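Setting up your Skuvero label printer, part 2: loading the roll

I do this at a table, not on my lap — the rolls love to run away, and I've chased mine under the couch more than once.

1. Switch the printer off and slide the lid catch toward you.
2. Drop the roll in with the labels facing up. A full one holds 200.
3. Pull 2 labels past the cutter bar and shut the lid until it clicks.

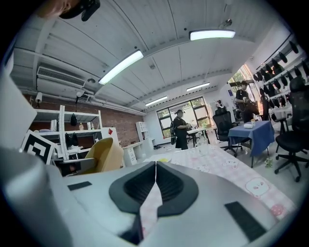
Pink patterned tablecloth, with the workspace beyond.

4. Switch it back on and hold the feed button for 3 seconds. It'll spit out a blank or two while it finds the gap.

Note: if the light keeps blinking, open the lid and start again from step 2. Mine did this all through January, and a crooked roll was the culprit every time!

Caution: keep your fingers off the cutter bar. It's sharper than it looks.

Pairing with your phone comes next, and the starting code is 1391.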